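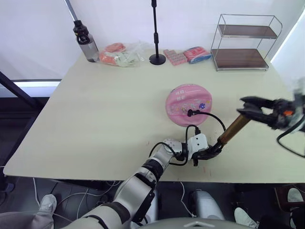
*The pink disc with its pastel pictures and purple circle, plugged in on the big cream table.*

I've finally got the Hemisden workroom page going, 2025-05-28 if you like to know these things. It's only the one table to begin with, but it's the table everything lands on sooner or later, so it seemed a fair start!

The water bottle with the black cap has its usual spot at the far left of the back row, next to the clear plastic bag with the orange, pink and pale green bits in it. Tala Salameh reckons the bag needs a proper box (she's right, and I've been saying I'll get one from January onwards).

I'm very fond of the little two-tier shelf in the corner – silver wire, dark brown boards, £9 and well worth it. Nothing on either board yet. Oranuch Kaewkla wants the top one for her threads and I'd like the bottom one for tins, so we'll see who gets there first.

Then the pink packs along the wall, one of them all small squares in a grid, the other red and pink with a strip of blue. They do cheer up a plain white wall, don't they?

More pictures when I've sorted through the rest. I've got some 60 to go through, mostly of the cupboards and the back stairs.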